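Olteck Washroom Task Kit
Supplier: Shehata
Part no. OL-518

Software and fixture kit for two-armed humanoid robots working at bathroom vanities. Covers reaching, cup handling and placing around basins and mirrors.

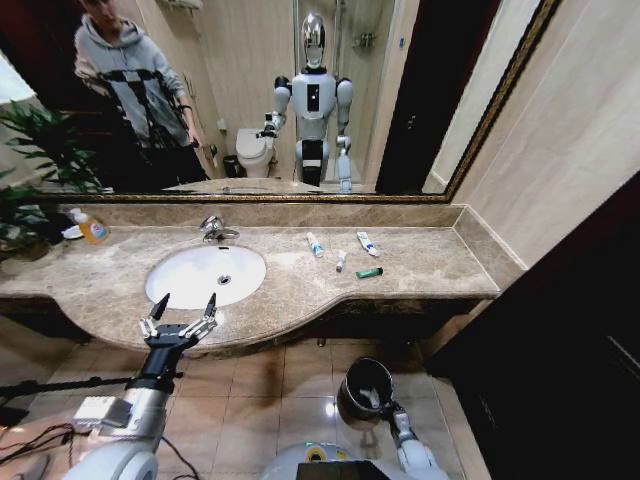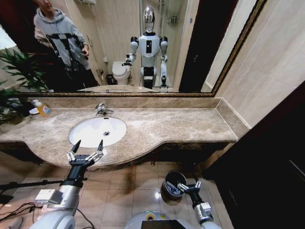
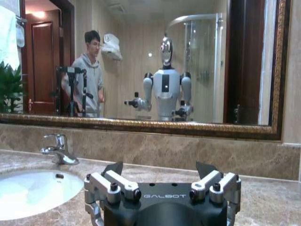 Two-armed humanoid at a marble vanity with an undermount basin. Head view in the first two, right wrist view in the third.

The Illum filter masks mirror reflections before the grasp planner runs. It needs a fixed mirror and steady room lighting.

Arms supported: 2
Grippers: parallel, two-finger
Task log: 1000 entries, then overwrites the oldest
Setup time: 60 minutes per room

Not rated for use under running water. Robot, grippers and mounting stand sold separately. Extended cover is available through Clullell on request.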